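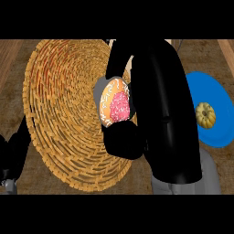 Figure 2. Large woven basket, tilted to show the rings of the weave (computer rendering).

4.2 What the craft-table claims rest on

The idea that seasonal craft activities build fine motor skill is repeated so often in materials for preschool teachers that it is rarely given a source. Where a source is given, it tends to be another activity guide. We followed the references in the Flosholm teacher handbook as far back as we could and ended, in most cases, at a sentence very much like the one we had started from. The two exceptions were a conference handout with no data in it and the evaluation by Mohammed-Awal Fiadzo of the program at the Misau and Randavov centers. The Fiadzo evaluation deserves a close reading. It is the only one that measured anything, and it is also the one most often cited for more than it says.

The study followed 63 children through a program of cutting, gluing, threading, paper weaving and play dough work. Teachers filled out the Iwasaki hand-skills checklist before the program began and again when it ended. Scores went up at both centers, and the increase is described in the handbook as "gains from craft." We have three concerns with that reading, and we do not think any of them is minor.

The first is growth. Preschool children get better with their hands over the course of a winter whether or not anyone hands them a glue stick. A comparison group would have let us see how much of the rise belongs to the program, and there was none. The report mentions that a waiting-list classroom was planned at Randavov and then dropped when enrollment fell. Fiadzo is open about this in the limitations section. The handbook leaves it out.

The second is the checklist. Several of its items ask whether the child can do things the program itself had the child do over and over: snip along a thick line, roll a ball of dough between the palms, pass a strip of paper over and under. A child who has spent the winter snipping along thick lines will do well on an item about snipping along thick lines. Whether the same child is any quicker with a zipper, or holds a crayon with less strain, is the question parents and therapists care about, and the Iwasaki items barely touch it. The zipper item that does exist was left blank for so many children that Fiadzo set it aside.

The third is who did the rating. Teachers ran the sessions and also scored the children, and they knew which round of scoring came after the program. We have no reason to think anyone shaded the numbers on purpose. Still, a teacher who has spent months setting out trays of beans and feathers would need unusual discipline to mark a child as unchanged. Outside raters were used for a small check at Misau, and their scores ran lower than the teachers' at the second round while matching them well at the first. The report gives this one line and moves on. To us it looks like the most useful result in the document.

Weaving is a special case and worth taking separately, since so much has been hung on it. Both the handbook and the training slides present weaving as the high point of the craft sequence, the activity that "brings both hands together." It is true that one hand holds while the other passes the strip. It is also true of opening a jar, peeling an orange or pulling on a sock. We could find no report in which weaving was set against an everyday two-handed task of the same length. There is also a wide gap between the finished objects used to introduce the topic, usually a round basket with an even coil, and what children of this age make, a paper mat with most of the strips put in by an adult. Session notes from Randavov say plainly that adults started the first rows for "nearly everyone." If the teacher's hands did the hard part, it is difficult to know what the child's score should be credited to.

Play dough fares a little better. The claim is modest (that squeezing and rolling against resistance gives the hand muscles some work), and it is at least the kind of claim that could be tested with a simple grip measure. It was not tested at either center. The notes do record how long children stayed with each material, and dough held them longest by a good margin. Time spent is a weak stand-in for skill, but it has the merit of having been written down as it happened, and the teachers had less at stake in it than in the checklist.

We should be fair to the other side. None of this shows that crafts do nothing. A child who spends a dark afternoon making a paper bird is having a pleasant time, is probably talking with the child across the table, and may well be learning to use scissors. Those are good enough reasons to put out the paper. Our quarrel is with the step from there to a developmental claim, and with the habit of printing a skill label next to every activity in the guide. In the Flosholm handbook the same cotton-ball snowman is listed under "pincer grasp," "hand strength" and, on a later page, "early writing." No entry says how a teacher would notice if the label were wrong.

There is a cost to this that tends to be overlooked. Children with real delays in hand use are sometimes kept on a steady diet of craft sessions in the belief that the sessions are a form of treatment. The Misau notes describe one child whose referral to an occupational therapist was put off until April so that the program could "have a chance to work." The notes do not say what the therapist found. We would not build a case on one child, but the reasoning is easy to recognize, and it follows directly from the way the guides are written.

For the analysis in the next section we therefore treat the Fiadzo scores as a record of what teachers saw and make no use of them as a measure of program effect. The outside ratings from Misau are kept apart and reported on their own, small as that set is. Weaving items are dropped for both centers, and the snipping items are shown with and without the children who were absent for more than four sessions, so that readers can judge how much practice on the task itself is doing.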